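Rostus Clondville Portable Record Player

I sell a lot of turntables in this little shop, and most of them I could take or leave. The Clondville I took home. Three times, if you count the two I gave away to family! So read this page knowing that I'm a fan, and I'll try to be fair about the bits that bug me.

It's a suitcase-style player from Rostus, belt driven, with three speeds (33, 45 and 78), a proper counterweight on the tonearm and a cartridge you can swap out when the stylus wears down. If you've ever owned one of those cheap suitcase players that chews through your albums, you'll know why I'm making a fuss about the counterweight. You can set how hard the needle presses, and your records will thank you for it.

What it sounds like

Better than it should. I put on everything I could think of the first night, from an old soul compilation to a very loud garage band record I bought at a show and had never once played at home. Voices are where it shines. Anything with a singer up front and a small band behind comes across warm and close, and you catch the little breaths between lines. Piano is good too, maybe a touch soft on the high notes.

Bass is the weak spot. The built-in speakers are small and they sound small, so if you mostly listen to dance music or dub, plan on running it out to something bigger. There's a pair of RCA jacks on the back and a headphone socket on the front, and the headphone output is lovely, really lovely, quiet background and plenty of volume. I've done whole evenings that way with a stack of folk records and a cup of tea going cold.

Setting it up

You'll need maybe 10 minutes, most of it spent on the counterweight. My way of doing it:

1. Find a flat, level spot that doesn't shake. A heavy shelf is great. A wobbly side table next to the washing machine is not so great.
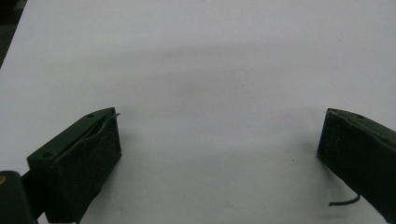 2. Lift the platter out of its packing and set it on the spindle, then loop the belt around the motor pulley. It's a stretchy belt, so go gently and check that it isn't twisted.

3. Take the guard off the stylus (I've forgotten this and sat there wondering why I couldn't hear anything).

4. Balance the arm until it floats level by itself, set the dial to zero, then turn the weight to the number printed on the card in the box.

5. Plug it in, pick a record you don't mind playing first, and off you go.

If the speed sounds a hair off, there's a tiny screw under the rubber mat that adjusts it. A quarter turn does a lot! Small moves.

The Trurmont bundle

You can buy the player by itself or with a pair of Trurmont powered shelf speakers, and if you have the room I'd go for the bundle. The Trurmonts fill in all that missing low end, and a singer you thought you knew can sound like a different person. I had that with a country album I've owned since college. There was a whole organ part in there I'd never noticed.

The bundle comes with speaker wire, an RCA cable and four little foam feet. The cable is on the short side, so if your speakers are going on the far side of the room, add a longer one to your order.

The bits that bug me

The latch on the lid is stiff when new, and mine took a few weeks to loosen up. There's no auto-stop, so if you nod off during side two the needle will sit there going round in the run-out groove until you wake up. And the lid won't close with a record on the platter, which I find annoying every single time.

Specs

Type: belt drive, manual
Speeds: 33, 45, 78
Cartridge: moving magnet, replaceable stylus
Outputs: RCA (line level), headphone
Built-in speakers: yes, stereo
Weight: 10 pounds
Stylus life: some 400 hours of play
Colors: navy, cream, brick red
In the box: player, platter mat, 45 adapter, power supply, setup card

Spare parts

I keep styluses, belts and mats in stock for this model. The Ng replacement stylus fits the same cartridge and has a slightly brighter sound, which I like on older, duller pressings. Swap it by pulling straight forward and down, never sideways. Belts last for years if you don't leave the player in a hot car.

Shipping and returns

Orders go out double boxed. If you don't get along with it, send it back within 73 days in the original packing and I'll refund the player in full (opened styluses I can't take back, sorry). Please put the guard on the needle before it goes in the mail!

Brick red is sold out for now and should be back in March. Navy and cream are ready to ship.

Page updated December 31, 2022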